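Skorkari Service Carts: Frequently Asked Questions
Prindisville Facilities Supply, Workroom Furniture
Last revised 2021-07-12

Which surface finish does the cart have?
The Skorkari is painted gray metal on all outer faces, including the drawer fronts. Order number 1643 covers the standard version. Touch-up paint is sold separately.

What is the top rated for?
The top carries 300 lb, spread evenly. The rating applies with the casters locked on a level floor.

Will cans and bottles roll off?
The front edge has a slightly raised lip. It stops a can that is already moving slowly, but it is not a guardrail. Cans laid on their sides will roll if the floor is out of level or the cart is pushed. For transport, stand them upright or put them in a tray.

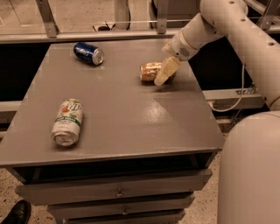

Orientation matters when cans have to be laid down, for example to read a date code on the base. A can placed with its end toward the lip rolls sideways along the cart. A can placed parallel to the lip rolls against it and stays there. Leave a hand's width between cans so that one can be picked up without pushing the next.

Can full cans be stored in the drawers?
Yes, standing up, in the lower drawers only. Measure the inside height first if you stock tall cans. The open recess under the top suits flat items such as trays and paper towels.

How do I clean up a soda spill?
Wipe with warm water and a little dish soap, then dry. Clean along the inside of the lip, where syrup collects. Do not use scouring pads. They dull the finish.

A drawer knob has come loose. What now?
Open the drawer and tighten the screw from the inside. If the thread is worn, ask for Detix knob kit 17.

Does the cart fit against an Oddsson wall rail?
Yes. Leave enough clearance behind the top for any cables to hang freely.

Who handles parts and returns?
Parts: Þórey Sveinbjörnsson, extension 600. Returns: Eoin Ó Súilleabháin, same extension. Have the order number ready.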